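# Verpackungen und ihre Stoffe: Woraus eine Hülle besteht

Sachtext für die Klassen 4 bis 6
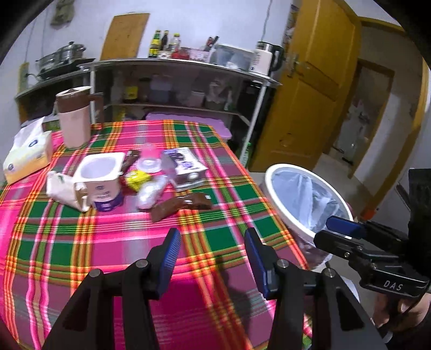

**Warum sind Lebensmittel überhaupt verpackt?**

Eine Verpackung hält Luft, Wasser, Licht, Schmutz und Keime vom Lebensmittel fern. Außerdem schützt sie beim Transport vor Druck und trägt die Angaben, die der Käufer braucht: Zutaten, Menge und Haltbarkeit.

## Der Begriff Barriere

In der Verpackungstechnik heißt alles, was einen Stoff aufhält, eine Barriere. Es gibt verschiedene Barrieren. Ein Material kann Wasser gut aufhalten und trotzdem Sauerstoff durchlassen. Ein anderes hält den Sauerstoff auf, wird aber durch Wasser weich. Darum fragt man bei jedem Lebensmittel zuerst: Was schadet ihm?

| Lebensmittel | Was ihm schadet | Was die Hülle leisten muss |
|---|---|---|
| Kartoffelchips | Feuchtigkeit, Sauerstoff, Licht | Wasserdampf, Luft und Licht abhalten |
| Joghurt | Keime, Austrocknen | dicht schließen |
| Schokolade | Wärme, fremde Gerüche | Gerüche abhalten; gegen Wärme hilft nur kühle Lagerung |
| Mehl | Feuchtigkeit, Insekten | trocken halten, geschlossen sein |
| Brot | Austrocknen, aber auch Schimmel | etwas Feuchtigkeit durchlassen |

Beim Brot muss die Hülle zwei Dinge zugleich können. Ist sie völlig dicht, sammelt sich Wasser auf der Kruste und der Schimmel wächst schneller. Ist sie zu offen, wird das Brot hart. Papier liegt dazwischen.

## Papier und Karton

Papier besteht aus Fasern, meist aus Holz. Die Fasern werden in Wasser verteilt, auf ein Sieb gegossen, gepresst und getrocknet. Beim Trocknen haften sie aneinander. Werden sie wieder nass, lösen sich diese Verbindungen. Eine nasse Papiertüte reißt deshalb leicht.

Dicke und Festigkeit hängen davon ab, wie viel Fasermasse auf einer Fläche liegt. Man gibt das als *Flächengewicht* an, in Gramm pro Quadratmeter. Schreibpapier hat meist 80 Gramm pro Quadratmeter. Ein Bogen Karton aus dem Lager der Firma Iltton hat 392 Gramm pro Quadratmeter. Er lässt sich falten, knickt aber nicht von allein ein.

Soll Papier Fett oder Wasser aushalten, bekommt es eine Beschichtung aus Wachs oder Kunststoff. Fest verbundene Schichten sind beim Recycling schwer zu trennen.

## Kunststoff

Kunststoffe bestehen aus sehr langen Molekülen, den *Polymeren*. Man kann sich ein Polymer wie eine Kette mit vielen tausend gleichen Gliedern vorstellen. Die meisten Kunststoffe werden aus Erdöl oder Erdgas hergestellt.

Drei Sorten kommen im Haushalt oft vor:

- **PE** (Polyethylen): Beutel und Folien. Weich und dehnbar.
- **PP** (Polypropylen): viele Becher und Deckel. Verträgt mehr Wärme als PE.
- **PET** (Polyethylenterephthalat): Getränkeflaschen. Durchsichtig und zäh.

Die Sorte steht häufig als Kürzel auf der Unterseite, umgeben von einem Dreieck aus Pfeilen. Im Dreieck steht eine Zahl. Für PET ist es die 1, für PP die 5. Die Zahl nennt nur das Material. Sie sagt nichts darüber, ob die Verpackung tatsächlich recycelt wird.

Becher für Milchprodukte werden oft durch *Tiefziehen* hergestellt. Eine Kunststoffplatte wird erwärmt, bis sie weich ist, und dann mit Unterdruck in eine Form gezogen. Nach dem Abkühlen behält sie die Form.

## Aluminium und Verbundfolie

Aluminium ist ein Metall. Eine ausreichend dicke Aluminiumfolie ohne Löcher lässt weder Licht noch Sauerstoff noch Wasserdampf durch. Sie ist also eine sehr gute Barriere. Ihr Nachteil: Die Herstellung aus dem Erz Bauxit braucht viel elektrischen Strom. Das Einschmelzen von altem Aluminium braucht nur einen kleinen Teil davon.

Chipstüten glänzen innen silbrig. Meist handelt es sich um Kunststofffolie, auf die eine äußerst dünne Schicht Aluminium aufgedampft wurde. Eine solche Hülle aus mehreren Schichten heißt *Verbund*. Jede Schicht hat eine Aufgabe: Die äußere trägt den Druck, die mittlere sperrt, die innere lässt sich mit Wärme verschweißen.

## Versuch: Wie dicht ist die Hülle?

Du brauchst: drei gleiche Scheiben Brot, eine Papiertüte, einen Kunststoffbeutel, einen Teller und eine Küchenwaage, die in Gramm anzeigt.

1. Wiege jede Scheibe und schreibe den Wert auf.
2. Lege eine Scheibe in die Papiertüte und falte sie oben um.
3. Lege die zweite in den Beutel und verschließe ihn.
4. Lege die dritte offen auf den Teller.
5. Wiege alle drei Scheiben nach 24 Stunden ohne Hülle.

Das fehlende Gewicht ist fast nur verdunstetes Wasser. In der Schule von Caltavstead hat Hanyu Xu den Versuch mit ihrer Klasse durchgeführt. Eine Scheibe wog am Anfang 47 Gramm. Die Scheibe im Beutel verlor am wenigsten, die auf dem Teller am meisten. Iss das Brot nach dem Versuch nicht mehr.

## Nach dem Gebrauch

In Deutschland gehören leere Verpackungen aus Kunststoff und Metall in die Gelbe Tonne oder den Gelben Sack. Papier und Karton kommen in die Papiertonne, wenn sie sauber sind. Für Pfandflaschen gilt die Rückgabe im Laden.

Zwei Regeln helfen der Sortieranlage:

- Becher müssen leer sein. Ausspülen ist nicht nötig.
- Deckel ganz abziehen. Deckel und Becher bestehen oft aus verschiedenen Stoffen, und die Anlage kann sie nur getrennt erkennen.

Stecke Verpackungen außerdem nicht ineinander. In der Anlage bestrahlt ein Gerät jedes Stück mit unsichtbarem Infrarotlicht. Jeder Kunststoff wirft dieses Licht anders zurück. Liegt ein Becher in einem anderen, misst das Gerät nur den äußeren.

## Wörter zum Nachschlagen

**Barriere:** Schicht, die einen Stoff oder Licht aufhält.

**Flächengewicht:** Masse eines Quadratmeters Papier oder Karton.

**Polymer:** sehr langes Molekül aus vielen gleichen Teilen.

**Tiefziehen:** Formen einer erwärmten Platte mit Unterdruck.

**Verbund:** Material aus mehreren fest verbundenen Schichten.

Text: Eugénie Guillot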